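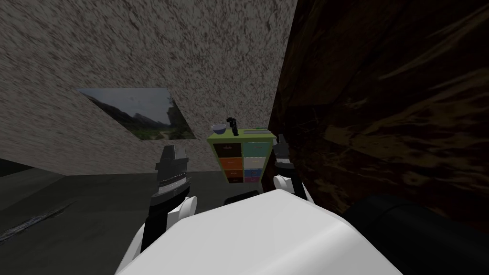
Chapter 9
Comparing Grippers Before You Buy Them

In this chapter you will learn how to plan a comparison between two or more grippers in simulation, how to record the results, and how to decide which of these results you can trust on real hardware. You should already have read Chapter 2, where the coordinate frames of the arm and the wrist are introduced. If you have not, the sections on approach angle will be difficult to follow.

9.1 Why a comparison is harder than it looks

Suppose that a company wants to open and close drawers with a two-armed robot. Two grippers are offered. The first one is wide and has a strong closing force. The second one is narrow and lighter. Which of them is better for the task?

Many students answer this question from the data sheet. They compare the closing force, the stroke and the weight, and they choose the larger or the smaller number. The data sheet describes the gripper alone. The task is done by the gripper together with the arm, the controller and the camera. A wide gripper can hide the drawer from the camera at the moment when the view is most needed. A narrow gripper can reach between two objects, but a small error of position may then be enough to miss the handle.

For this reason we will always speak in this book of a gripper "in its setting." When you change the camera or the controller, you have a new setting, and the old results must be marked as old.

9.2 The Grivbridge trials

The examples of this chapter come from a series of trials which Graciela Yáñez and Stijn Leemans prepared at Grivbridge in January. They ran 3,516 simulated attempts with 17 combinations of gripper, controller and camera position. Each attempt began with the arms in the same start position. An attempt was counted as a success only if the drawer was opened by the required distance and the objects on top of the cabinet did not fall.

The second condition was added late, after a suggestion of Uriel Tapia. In the first version, a controller could pull so strongly that the whole cabinet moved, and the attempt still received full marks. When the condition was added, the order of the best controllers changed. We will return to this case in Section 9.5, because it shows how much a result depends on the definition of success.

9.3 Terms used in this chapter

Attempt: one run of the task, from the start position until success, failure or the time limit.

Setting: the full combination of gripper, arm, controller and camera.

Occlusion: the hiding of an object from the camera by another object, very often by the robot's own hand.

Clearance: the smallest free distance between the gripper and any object it should not touch.

Before you continue, write down which of these terms you would measure first for a drawer task, and keep your answer for the exercises of Section 9.6.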